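# Herkemix – fiches de montage pour accessoires de pick-up

Bienvenue, et merci d'être passé par ici ! Herkemix rassemble des fiches de montage pour pièces d'après-vente : capots, élargisseurs d'ailes, kits de rehausse, bacs de benne. Je l'ai commencé pour mon propre garage, un soir où je cherchais pour la énième fois un couple de serrage noté sur un bout de carton, et puis les copains du club s'y sont mis (ce qui fait bien plaisir, il faut le dire).

## Contenu

- `fiches/` : 19 fiches, une par pièce, en texte simple
- `couples/` : les couples de serrage, en Nm
- `gabarits/` : 2 gabarits de perçage à imprimer à l'échelle 1, pour les ailes Hindel avant et arrière

Chaque fiche donne la référence, la liste des outils, la durée du montage et les remarques de la personne qui a posé la pièce. Les durées sont celles d'amateurs soigneux qui prennent le temps d'un café – un atelier ira plus vite.

## Comment lire une fiche

Le champ `difficulte` va de 1 à 10. Le capot Terell est noté 10 à cause de l'alignement des charnières, qui demande deux personnes et beaucoup de patience. Le champ `retouche` signale les pièces qu'il a fallu poncer ou reprendre avant peinture.

## Limites

Les fiches Harms datent de l'ancienne visserie et restent à revoir. Rien ici ne remplace la notice du fabricant, ni l'avis du contrôle technique pour les rehausses.

## Contribuer

Copiez `fiches/modele.txt`, remplissez ce que vous savez, laissez vide le reste et envoyez-moi le tout. Les fautes d'orthographe sont les bienvenues, je passe derrière.

Joscha Hagedorn

## Commentaires

**vincent_4x4** : Merci pour la fiche du capot ! Le joint avant se met bien avant le réglage des butées ?

**Joscha Hagedorn** : Oui, avant, sinon tout est à reprendre. Je l'ajoute à la fiche.

**maud.r** : Une fiche pour les marchepieds, ce serait possible ? J'ai mes notes de septembre si ça aide.

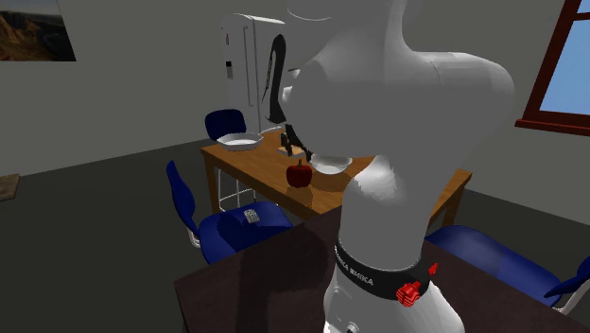

*Bras robotisé blanc, rendu 3D.*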